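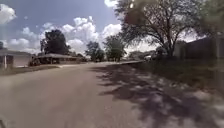

Field Robots > Teaching by Demonstration

Teleop demos on a plain neighborhood street: what are we teaching it?

curbcrawler_dan

I've been driving our sidewalk-class rover by remote for a few weeks now and I'm starting to doubt the whole plan. The idea, for those who missed my last thread: a person drives the thing up and down a residential street with a gamepad, we log the camera and the stick, and a policy learns to do what the person did. We have 223 runs. The boss wants more. I want to know what more would buy us.

The loss curve looks lovely and I don't trust it. Most of any run is me holding the stick forward. A policy that says "forward" all day would score pretty well on that.

How do the rest of you decide when a pile of demos is worth training on?

14 replies, 6 shares

pomell_refugee

You've found it already. Throw away most of the straight driving and look at what's left. When I worked on the Punik cart we cut our set down to the bits where the driver changed their mind about something, and the 47 clips left over taught it more than the rest put together. At least that's how I remember it. Management remembers it differently.

Tess_in_the_shop

Not sure I buy that. If you throw away the boring stretches, the robot never learns that boring is allowed. We did a version of this and ended up with a rover that twitched at everything, as if each driveway was an emergency. You want the dull runs in there, just weighted down.

pomell_refugee

Weighted down, thrown away, whatever. The point is that the count on the slide means nothing.

Tess_in_the_shop

It means something to whoever has to drive them.

curbcrawler_dan

It's me, I'm whoever.

Here is my bigger worry, and I'd like somebody to talk me out of it. Tree shade. Half our route is in the sun and the other half has these ragged shadows lying right across the pavement. Where the lawn meets the road in shade, I can barely find the edge on the monitor myself. I steer there from memory of having walked the block. The policy hasn't walked the block. So it's being shown my steering next to a picture that doesn't contain my reason for it.

gridlock9

That's a camera problem and you're calling it a teaching problem. Get a better sensor.

curbcrawler_dan

We have what we have. And a better sensor doesn't fix me using things it can't see.

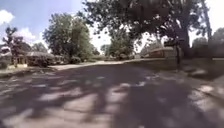
Ateck Outdoor Mobility Team

Same block. The pavement is all branch shadows and sun patches, and there's a bend coming up to the right. If I'm driving, I go easy and stay left of the really dark part. Why? I couldn't tell you. Probably I just don't like driving into dark stuff. Now the robot doesn't like it either, and I've taught it a superstition.

halbers

Helmut Albers here, I did a lot of the early remote driving on the Unnithan mowers. The superstition is real. We had two drivers, one who steered around shadows and one who went straight through, and the trained mower split the difference and wobbled. Pick a rule and write it down. Then make every driver follow it, including the one who wrote it. Ours was "shade is not an obstacle." We put it on a piece of tape over the sticks.

Tess_in_the_shop

Agree with Helmut on the rule, but a written rule cuts both ways. If you already know the rule, why are you paying for demos? Put it in the planner and go home.

halbers

Because I can write down "ignore shade" and I can't write down how to tell shade from a wet leaf pile. The hands know that part.

gridlock9

"The hands know" is what people say right before they ask for another year of funding.

pomell_refugee

lol. Not wrong though.

Dan, are you recording any recoveries? Start the thing crooked, half on the grass, nose pointed at a mailbox, and then drive it out. If every demo starts in the middle of the lane and stays there, the first time it drifts it will be somewhere it has never been. This is old news and people still skip it.

curbcrawler_dan

Some. Not many. It feels silly parking a robot on a stranger's lawn on purpose, and we only have permission for the pavement. I could do bad angles on the road itself.

Tess_in_the_shop

Bad angles are most of the value anyway. Just don't log the part where you drive it INTO the bad position. A new person on our crew left that in and the policy learned to veer toward the grass so it could then beautifully correct itself. Very proud of itself too.

curbcrawler_dan

Oh no. I need to go check something.

curbcrawler_dan

OK, checked. The getting-into-trouble part is in there on up to 47 of them. I hit record before I set up. I'm trimming those by hand tonight.

gridlock9

So the lovely curve was partly it learning to mess up on cue. I rest my case.

halbers

You had a different case. Yours was the sensor.

gridlock9

I have several.

mower_mike

Can I ask the dumb question. Has anyone in this thread seen one of these street policies do better than a plain lane follower on a street it wasn't trained on? A new street, with no one's thumb near the stop button. I've asked it in three threads and I get told about data every time.

pomell_refugee

A new street, no. The same street at a different time of day, yes, once or twice.

Tess_in_the_shop

Different time of day is harder than it sounds, the shadows all move.

mower_mike

Sure, but that's still the same street.

curbcrawler_dan

Fair question, and I don't have an answer for you. My plan for now: trim the bad starts, tape Helmut's rule to the gamepad, do a batch of crooked starts on the pavement, and hold out one street that I don't drive at all until July. If it can't beat the lane follower there, I'm going to say so in writing and somebody else can hold the stick.

mower_mike

Post it either way please. People only ever post the good ones.

curbcrawler_dan

Will do.

Last updated: April 18, 2021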